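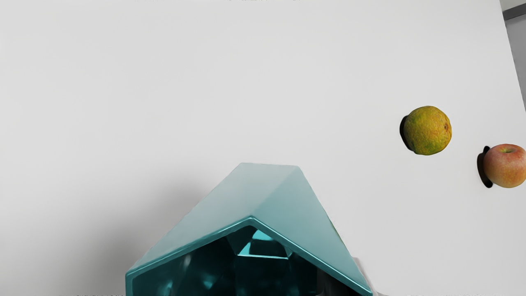

Last updated: 30 June 2018

I've been following the Clularico project for a while now, and this week the team let me watch over their shoulders while they put together a fresh batch of practice runs for their robot arm — all of it on a simulated table, so no real fruit gets bruised!

The idea is pretty simple. A person steers the arm through a little job, the computer records every move, and later a learning system studies those recordings and tries to do the job by itself. The group started in December and they've got 2239 runs saved so far, with 200 more planned before they start the next round of training.

I got to try it too (of course I asked). My first run took me 29 tries before anyone would call it a keeper, and I was sweating by the end.

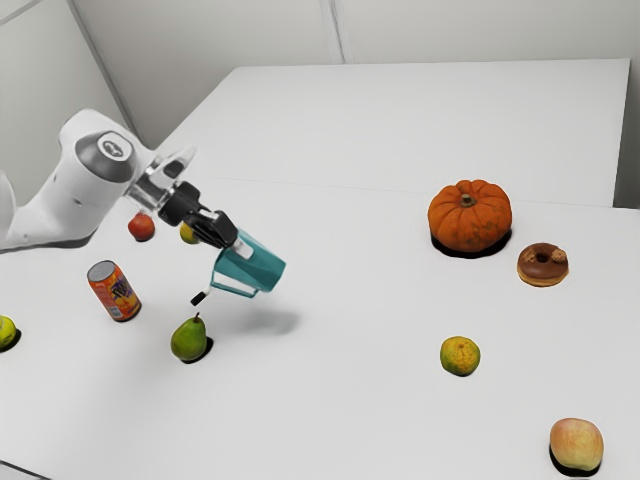
The simulated arm holding a teal pitcher over a table of groceries.

They throw out runs that wander too much, and 19 of the ones made while I was there went straight in the trash. Most of those were mine — sorry, folks. The recordings will be shared on the Notport site later this summer, and I'll post the link when it's up.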